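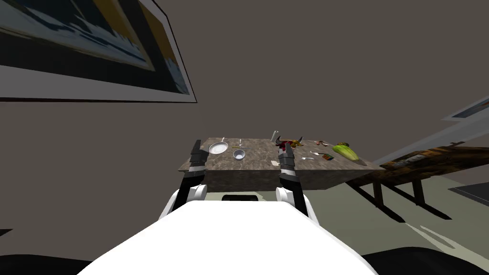

Tuesday, Beltura workshop, evening

Spent the session on the Gundura kitchen instead of the bench. The real arms are still waiting on the shoulder plates from Flustirley, so everything today is in the simulator, with the body and arm models as they stood last week. First job was the reach over the counter. With the right gripper over the middle of the stone top and its fingers just beside the red food, there is still some bend left in the elbow. I had expected it to be nearly straight by then. The left arm was parked open at the near corner and I left it alone.

Reach figure written down for the plates: 196 mm between the shoulder bolt centre and the front of the shell. If Flustirley send the plates with the old hole spacing, this changes and the reach test has to be done again.

Ran the approach from the same start 100 times with small changes to the start angle of the wrist. 27 of them stopped early on the self-collision check. All the early stops were the right arm and all came in the last part of the move, when the forearm swings in over the front of the body. The collision shape on the shell is a plain box and too big at the shoulders. Traced it round properly and saved it as shell_b. Not run in full yet.

Wrist view

Moved to the wrist camera after tea. The Cabral driver now passes the wrist picture and the joint angles with the same time stamp, so the jumping we had last month has gone. What I wanted to know was how much of a flat thing the camera loses once the gripper is over it. Answer: most of it. The housing covers the near part and the left finger takes another slice. 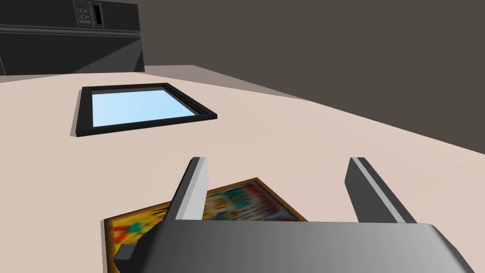

Two ways round this. One is to take the position from the wrist camera higher up and then come down without looking. The other is to use the head camera for the last stretch, but then the arm itself gets in the way for anything close to the body. I am going with the first for now. It means the downward move has to be straight, and at present it drifts sideways a bit near the bottom. Suspect the wrist gain in the Cabral config, which I copied across from the old single arm and never set again.

Also tried a printed hood for the real camera. It fits the mount but fouls the cable when the wrist turns past square. Needs a notch on the cable side. The file is in the shared folder under hood, please don't print the first one, it is the wrong way round.

Both arms at once

Started both arms forward together for the first time with the new limits. The order they are sent their targets matters more than it should. Left first is fine. Right first and the left lags, then hurries to catch up. I have put in a short wait as a stopgap, but the proper fix is to send both targets in one message. Whoever has time can look at the send loop, it is only a page long.
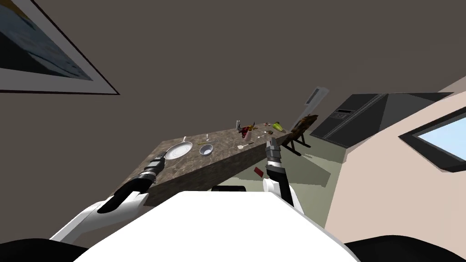

Items on the floor

Low pickups are going to be the hard part of this build. I drove the right arm out over the gap between the counter and the wall to see what the base leaves us. The gripper was open with nothing in it, and the dark red block was lying on the floor a short distance ahead of the fingers, so it made a good mark to aim at. The arm is mounted too high for floor work unless the body can lean. We either drop the shoulder mount by 6 cm or build the lifting column we talked about. Dropping the mount is cheaper, but it spoils the reach to the back of the counter, and the sink side needs that height for the tap.

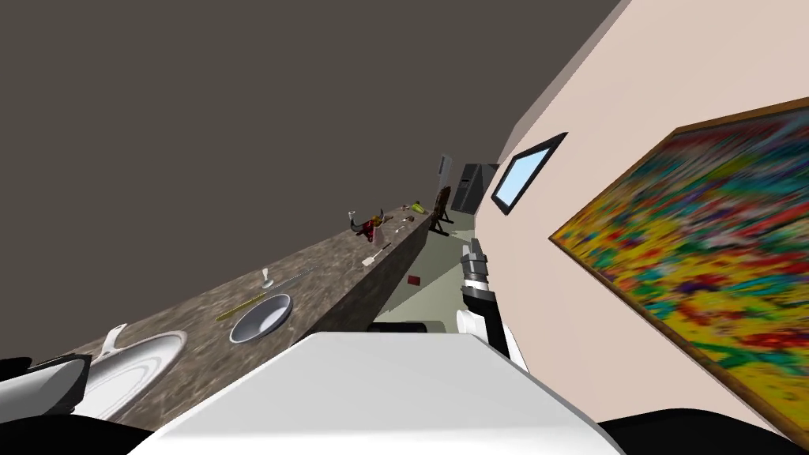
Lifting column, then, as far as I am concerned. There is a length of extrusion on the rack that would do for the upright, and the lead screw from the old router is straight enough if the nut is replaced. For a first test of the moving base I would keep to the long side of the counter, past the bowl and the spatula, and stop before the wooden chair at the far end. The chair legs splay out and I don't trust the base outline near them yet.

To do
Run the full set again with shell_b.
Set the wrist gain from scratch and log the downward move.
Notch in the camera hood, cable side.
Ask Flustirley which hole spacing they are cutting.
Measure the extrusion before anyone saws it.

Simulator machine left on, logs copying to the shared drive. Please don't shut the lid.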